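Kids party at home – quick tips
Posted July 23, 2023 by Amber Lambrechts

Ten kids, one kitchen, 2 hours. What worked for us in February and again last week. 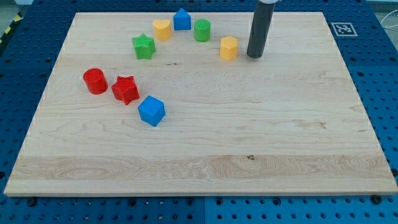

Before they get there
Cover the table with an old shower curtain, tape it underneath. Newspaper slides around and the ink comes off on sleeves.
Cake cut ahead, on paper plates, in the fridge. Candles go in one slice – the birthday kid's.
Name tags on cups. Masking tape and a marker, done.

Getting stuff off stuff
Glitter glue on carpet: let it dry, pick, then vacum. Don't rub.
Washable paint on cotton: cold water first, dish soap, regular wash. Hot water sets it on some brands so I dont risk it.
Frosting on the couch – scrape with a spoon, damp cloth, blot.
Balloon tape on walls: hair dryer on low, peel slow.

Food
Grapes cut longways for the little ones. Pretzels in muffin liners. Juice in a pitcher with a lid, half full, somebody will grab it.
Ask about allergies on the invite, not at the door.

Goody bags
Paper lunch bags, fold the top, one clothespin with the name on it. Mirjam does stickers and a pencil and thats it. Kids were fine.

Cleanup
Two trash bags hung on chair backs before you start. Leftover cake goes home with the parents, wrap it while they hunt for shoes.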